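Skulside 数据卡：家务与车间小活的仿真操作记录

写在前面：这份说明有点长，请泡杯茶慢慢看。如果您只想知道怎么把数据读进来，可以直接跳到“文件怎么放”那一节，其余的以后再翻也不迟。 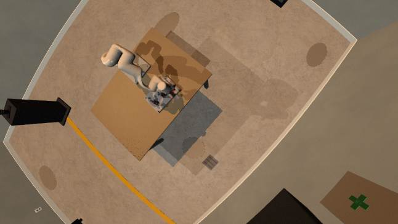 Skulside 起头的时候，我们心里惦记的是一个很朴素的问题：机器到底能不能干活了？说的是那种谁家里、谁车间里每天都有的零碎活儿，比如把一盘小零件分拣好，把抽屉关严，把抹布叠起来放回原处。演示视频大家都看过不少，看完总觉得明年就能买一台回家。可真让机械臂对着一只小托盘干上一个下午，感受就很不一样了。我们想把这种“很不一样”老老实实记录下来，成功的留着，失败的也留着，让后来的人少走一点弯路。

这个数据集由 Yesenia Camacho 和 Soledad Huerta 共同维护。Yesenia 管场景和物理参数，Soledad 管任务定义和人工复核。文档主要是 Soledad 写的，Yesenia 嫌啰嗦，删过两轮，又被加回来一些，所以您读着要是觉得哪里忽长忽短，请多包涵。

里面有什么

当前版本一共收录 319 段操作记录，全部在仿真环境里生成，没有真机数据。这 319 段分属 16 个任务，按难度和场合分成两组：

Laler 组：偏家务。擦桌面、收餐具、叠方巾、把瓶盖拧回去、把散在桌上的东西收进盒子，诸如此类。

Rallis 组：偏车间。托盘取件、小件分拣、插销对孔、把细杆按方向摆好，还有两个任务需要先挪开挡路的东西才能下手。

每段记录都带有俯视画面、关节角度、夹爪开合状态和一份文字标注。文字标注是中文的，写得比较口语，像“夹到了，但是歪着”“碰倒旁边那个，又回去扶”这样的话您会经常见到。我们试过改成统一的代码，改完自己都看不懂当时发生了什么，就又换回来了。代码版本还留在 labels_old 目录里，喜欢整齐的朋友可以拿去用。

结果怎么样

这大概是大家最关心的。319 段当中，复核后判为“完成”的有 219 段，其余都归入“未完成”。这个数字看起来挺体面，可是请您先别急着高兴，因为“完成”的标准只看最后的状态，不看过程有多狼狈。有的段落里，机械臂为了拿起一个小件，来来回回试了好多次，换成一个熟练工早就去忙下一盘了。我们在标注里另设了一个“顺畅”字段，只有中途没有重抓、没有碰倒别的东西，才会记为顺畅。全部记录里顺畅的是 123 段。

所以如果您问 Soledad，机器现在能不能做家务，她会说：擦桌子可以请它试试，叠方巾最好站在旁边看着，拧瓶盖还是您自己来吧。Yesenia 的看法要乐观一些，她觉得车间那组的托盘取件已经相当像样了，只要零件别挨得太近，也别太薄。细杆类的东西至今是我们的心病，平躺在桌面上的时候夹爪很难从侧面伸进去，稍微偏一点就把它推走了，然后一路追着跑，看得人又心疼又想笑。

关于仿真场景

场景是用我们自己的搭建工具 Rindel 生成的。Rindel 会随机改变桌子在房间里的朝向、光线的角度、地面的颜色和污渍、房间里的杂物，免得模型只认得一种摆法。早期版本里桌子永远摆得端端正正，训练出来的策略到了斜放的桌子跟前就手足无措，我们为此重做了整个五月的数据，至今说起来还有点肉疼。

影子也值得多说两句。我们有意保留了比较重的投影，机械臂自己的影子常常会落在工作区附近，深色小件一旦进了影子里，从上往下看就不太好分辨。真实的厨房和车间里灯光也不会处处都照顾您，所以我们没有把它调淡。如果您的方法主要靠颜色来找东西，建议先拿 Rallis 组的托盘任务跑一遍，心里好有个底。

文件怎么放

解压以后会看到四个目录：

episodes：按任务编号存放，每段一个文件夹
scenes：Rindel 的场景参数，可以用来重新渲染
labels：现行的文字标注和“完成”“顺畅”两个字段
labels_old：前面提到的代码版标注，不再更新

任务编号从 01 到 16，前半是 Laler，后半是 Rallis。每个文件夹里有一个 note.txt，记的是复核时随手写下的话，有时候是空的，属于正常情况。读取时请统一用 UTF-8，不然中文标注会变成一堆方块，这个问题我们收到过好几封来信。

画面和关节数据的时间戳是对齐的，但夹爪状态会晚一拍写入。如果要做逐步预测，请把夹爪那一列往前挪一行。我们知道这样很别扭，下一版打算改掉，眼下为了不让已经在用的朋友重写代码，暂时保持原样。

不适合拿来做什么

请不要用这里的完成比例去推断真机的表现。仿真里的摩擦是我们调出来的，零件也不会沾油、受潮或者变形，布料更是简化得厉害，方巾的手感（如果仿真里也有手感的话）偏硬。另外，场景里没有人，也没有小孩和猫狗，任何和安全有关的结论都不能从这里得出。家务最难的一部分，恰恰就是旁边总有人走来走去，这一点我们还没有能力去碰。

还有一件事，16 个任务的段数并不均匀，托盘取件最多，拧瓶盖最少。做平均的时候请按任务分别算完再合并，直接混在一起算会让结果偏好看。

复核是怎么做的

每段由两个人各看一遍，意见不同的再一起看。争得最久的是“收餐具”：勺子进了盒子，可是柄搭在盒沿上，算不算收好？Yesenia 说算，Soledad 说她家里这样是要挨说的。后来定下的规矩是，东西的大半在盒子里并且能稳稳停住，就算完成。各任务的判定细则写在 labels 目录下的 rules.txt 里，觉得哪条不合理，欢迎来信商量。

使用与反馈

研究和教学可以自由使用，发表时请注明 Skulside 以及所用的组别。如果您在真机上试过类似的活儿，不管成没成，都特别盼望您告诉我们一声，失败的记录我们尤其爱看。来信请写清任务编号和段号，方便我们翻出来对照着看。回复可能会慢几天，但每一封都会回。

已知问题

Laler 组任务 03 有几段开头多录了一小截静止画面，不影响使用。
Rallis 组任务 12 的场景参数里，桌面高度的单位写成了厘米，其余任务都是米，重新渲染前请手动换算。
labels_old 里缺任务 16 的标注，当时还没有这个任务。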